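Let Them Be Bored in the Car

My sister-in-law thinks I'm a little mean, and she may be right, but I've stopped packing the car bag. You know the one. Sticker books, the tablet with the cracked corner, a pouch of crackers for every exit on the highway, the magnetic fishing game with two fish left.
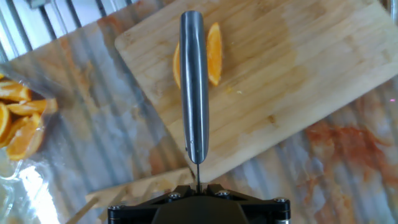 I didn't plan it as some big parenting stand. We were driving up to see my mother in August, nearly 500 miles, and I left the bag on the hall floor next to the shoes. We were already past the bridge when my daughter asked for it. She's six. Her brother is 11 and had his earbuds in his pocket, dead, because he never charges anything.

So there was a lot of whining. I won't pretend there wasn't! The first hour was awful and I came very close to pulling into a gas station and buying whatever plastic thing was hanging by the register. My husband turned the radio up, then down, then asked if I wanted to turn around (I did, I just couldn't face saying so).

And then they got going on this town. It was called Stistov, and it had a mayor who was a goose, and you could only live there if you had lost a tooth. My son made the laws and my daughter broke them. There was a jail but it had a slide in it. They kept this up through two bathroom stops and most of Pennsylvania, and when we got to my mother's they wouldn't come in for dinner until the goose had finished her speech.

I know how that sounds. I can hear my friend Imani telling me that her kids would have torn each other's hair out, and that she has tried it, and that on her last trip somebody threw a shoe. Fair enough. Mine have thrown shoes too. On the drive home they fought over an armrest for so long that I started to miss the tablet like an old friend. I'm not saying every dull afternoon grows a goose mayor. Most of them grow nothing much, and I think that's fine too.

What bugs me is how we've all started treating a bored kid like a kid with a fever. They say "I'm bored" and we jump up. We offer things, we list things, we get the paints out. My mother's answer was "well, go be bored outside," and she'd go right on with what she was doing. I used to think that was cold. Now I think she just didn't believe it was her problem, and I envy her for it!

I asked Tamsin Pryor, who taught both my kids in kindergarten, whether she sees a difference in the little ones these days. She didn't want to say yes. She said kids are kids, and that parents have been asking her that same question since she started. But she did say that at free play there are always 3 or 4 who come and stand by her chair, waiting to be told what free play is. I've thought about that a lot, mostly because I'm pretty sure my son was one of them.

He was our first and we never left him alone for a second. If he looked at a block, I was down there with him, building a bridge and talking about bridges. I loved it, and I'd probably do it again, but he did learn that fun was a thing I brought in on a tray. His sister got a lot less of me, poor thing, and she can spend half a morning with a bucket.

The other side of this is that I'm tired, and being less available happens to suit me. I'd be suspicious too if somebody told me the best thing for her children was also the thing that let her drink her coffee. Maybe I'm dressing up laziness. But I also notice that when I don't answer right away, when I just say "hmm" and keep driving, there's a stretch of grumbling, and then a quiet bit, and I've come to really like the quiet bit. I don't know what goes on in there. I used to fill it before it had a chance to start.

We're going back up at Thanksgiving. My daughter has already asked if the bag is coming, and her brother said no before I could open my mouth, because geese can't vote if there's a tablet in the car. I may hide a few crackers under my seat, though.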